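Who Gets Paid When a Sixteen-Year-Old Moves Club? Solidarity Money in a Small Regional League

Project report, second year Sport Management. Yesenia Ayala and Welington Furtado

1. What we set out to do

Our first plan was to study transfer fees in the Roddale and District League. This lasted until we rang the league office and learned that no transfer fee had been paid there in eleven seasons, unless you count a set of training goals. We changed the title and kept the bibliography.

The new question was smaller. When a youth player leaves a village club for a bigger one, the league's rulebook says the old club should get a development payment for each season it trained him or her. We wanted to know how often this money is claimed, how often it arrives, and what the clubs do with it if it does.

2. Where the figures come from

The league let us read its registration book, a spreadsheet with 2863 rows and four different spellings of Vonach. Each row is one player registered with one club for one season. After removing adults, duplicates and a goalkeeper born in 2091, we were left with 1505 rows for players under eighteen.

We then wrote to all fourteen clubs. Nine replied. One of the nine replied to say it would not be replying. Welington did the telephone calls, as he has the better voice for it, and Yesenia did the spreadsheet, as she has the better temper.

3. What we found

Thirty-eight youth players moved between clubs in a way that should have set off a payment. In twelve cases the old club put in a claim. In seven of those the money was paid, and the total across all seven came to £3064. The largest single payment went to Vonach Juniors, who received £1808 for two brothers and spent it on drainage. The pitch still floods, but at the other end.

Of the twenty-six moves with no claim, most clubs told us they did not know the rule existed. It is rule 41(c), on the back of the registration form, in grey. Two clubs knew the rule well and left it alone, as the other club lends them a minibus.

The five claims that failed did so for dull reasons. Three were late: the window closes at the end of November and the forms went in after Christmas. One had no signature. The last is still being argued over, because the two clubs disagree on whether a season spent mostly on the bench counts as training. We think it does. One of us has some experience in the matter.

4. Problems with the work

The league is small and so is our sample. The clubs that answered are probably the better organised ones, so the real claim rate may be worse. We also relied on memory for anything before the spreadsheet began, and club secretaries remember a lost cup final far more clearly than an invoice.

5. What we would suggest

The claim form should go out with the transfer form, stapled to it if need be. The deadline should move to the end of the season – when secretaries are already doing paperwork and swearing at it. We would also define a season of training in one plain sentence.

Our thanks to Dr Thakur, who marked up two drafts and asked us, kindly, to remove the chapter on Brazil.
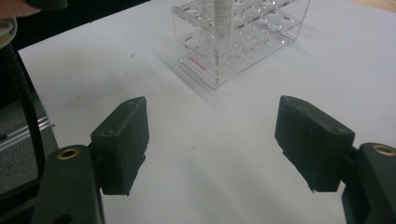
Clear rack, white table.
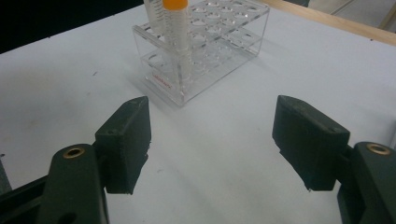 Can a club claim for a player who left on a free?

A claim is still allowed. The development payment is separate from any fee, so the old club can ask for it as long as the player was under eighteen at the time of the move and the form reaches the league before the window closes.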